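Home | Entries | Older | Newer | Workshop notes | Contact

Shelf and tableware, day one
12/01/2000

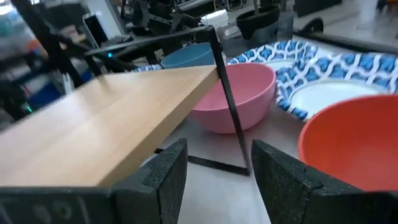
Board

Light honey color, wood-grain laminate, squared corners. The front edge is a lighter tone with a slight orange cast and reads as a stripe from across the room. I would have preferred an edge that matched the face. Lizelle Le Roux says it will go unnoticed once there are bowls above it, and she may be right, but I sit at the low end of the kitchen and the front edge is what I look at.

Ordered from Hurkard in August as a cut length. Invoice says 44 inches. Measured it twice this morning with the steel tape and once with the folding rule, and all three agree with the invoice. The alcove is a different matter. At the back wall it takes the board with a little to spare. At the front the plaster bulges on the left side and the board binds before it is fully home. Marked the high spot in pencil and took it down with the coarse block. Three passes, checking between. It now slides in with hand pressure and comes out again without scraping.

Did not trim the board. Laminate chips on the exit side with the blade I have, and the good blade is still with Ibsa Gebretsadik, along with the clamp he took the same day. Sent him a message at lunch. No reply by supper.

Brackets

Two Trisari brackets, the plain steel kind. Spacing set at 22 inches center to center, which leaves an equal overhang at each end. The right-hand bracket lands on solid masonry. The left one is over the old pipe chase, so it gets the long anchor. Drilled the right side first. Clean hole, gray dust all the way in. The left gave gray dust and then nothing, as expected.

Height was the argument of the day. Lizelle wanted 14 inches above the counter so she can reach the bowls with the kettle in her other hand. I had drawn it higher to clear the toaster. We stood the board on two stacks of books and tried both. Hers is better for reach. The toaster moves to the other end, where the outlet is a tight fit for the plug but it goes.

Level reads true along the length. Front to back it tips toward the wall by less than the width of the bubble line. Left it that way. A shelf that tips backward holds bowls.

Tableware

Put the things out on the pale gray table to decide what goes up. The pink bowl is plastic, matte, wide at the rim and narrower at the base. It does not nest well with the blue one -- the curves are different, and whichever goes on top rocks. They will sit side by side. The small plate with the blue and white design goes at the left end, leaning, if I can find the little stand that came with it. Lizelle believes it is in the Cele box under the stairs. I looked in the Cele box and found candles.

Larger plates stay in the cupboard. The Butard casserole stays in the oven drawer. No screw of mine is going to be responsible for that casserole.

Clearance above the new shelf is 21 inches to the underside of the cabinet. More than the bowls need, enough for the tall pitcher if she brings it back from her mother's. There would be room for a second board halfway up. I have not mentioned this.

Remaining

Left anchor needs tightening again tomorrow after the filler has set. Use the hand driver.

Seal the sanded patch of plaster before it sheds onto anything.

Four short screws up through the brackets into the board. Check the length against the board thickness before driving. The ones in the jar look too long, and a point coming up through the laminate would mean a new board.

Ask Hurkard whether they sell the edge strip in a darker tone. Low priority.

Vacuum behind the toaster.

Cold all day, window shut, so the plaster dust has gone everywhere, including the butter. Stopped at a quarter past six. Lizelle made the lentil soup, too much cumin this time, and we ate it standing up with the tools still on both chairs.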